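Paper Lantern Craft Kits: Frequently Asked Questions

What comes in the Sketow lantern kit?

Enough paper, wire and string for 30 small lanterns, plus a sheet of templates. Glue and scissors are not included.

What age is it for?

Most kids of seven and up can fold the basic shape by themselves. Younger ones will need a grown-up to bend the wire.

Can I use my own paper?

Yes. Tissue paper works, and so does plain gift wrap. Avoid cardstock - it cracks along the folds.

Which glue should I use?

A regular glue stick is fine for the seams. White glue makes tissue paper wrinkle, so use very little of it. Let the seams dry before you hang anything.
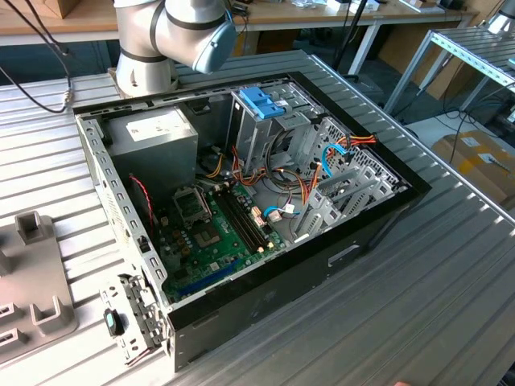

Can I put a real candle inside?

No. Use battery tea lights only. The opening at the bottom fits the standard size.

My templates won't print at the right size. What do I do?

Set the scale to 100 percent in the print window and turn off "fit to page." If the square in the corner of the sheet measures 25 mm, the size is correct.

Do you sell larger packs for classrooms?

The classroom pack makes 44 lanterns and comes with two sets of templates. Orders for schools go through Capucine Collet at our Kerwood shop.

Can the lanterns stay outside?

For an evening, if it's dry. Paper sags in damp air, so bring them in overnight. They store flat - just unhook the wire first.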